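4.2 Collecting the tray demonstrations

The student teams were given 45 minutes per session and one arm, which we named Cropper in July, before anyone had thought about how the name would look in print. Each team of four rotated through the roles of operator, resetter, note-taker and critic. The last of these was not in our original plan, but the role filled itself in every group and we decided to write it down.

The task was to move a grocery item between the tabletop and a shallow tray. Teams chose their own items from the shared cupboard, subject to a rule that packaging be closed at the start of a trial. Biscuits proved a popular choice. Spending on biscuits rose accordingly, and is not analysed further.

Over the course we logged 3307 trials, of which 44 were discarded for missing wrist camera footage. Figure 3 shows a view from the wrist camera, with a box of Walkers vanilla shortbread on the tray and both gripper fingers in view. Small white scraps such as the one on the tabletop were left in the data, as were changes in lighting. An early version of the Sturnex labelling tool marked scraps as graspable objects with great confidence – a view it shared with one or two of the operators.

Mikkel Riis supervised the sessions and checked the notes against the footage. Agreement was good for the start and end of each trial and poor for the reason a trial had failed, where the notes favoured the hardware and the footage favoured the student.

Figure 3. Wrist camera view from the tray task.
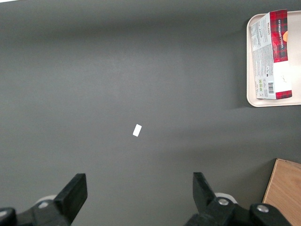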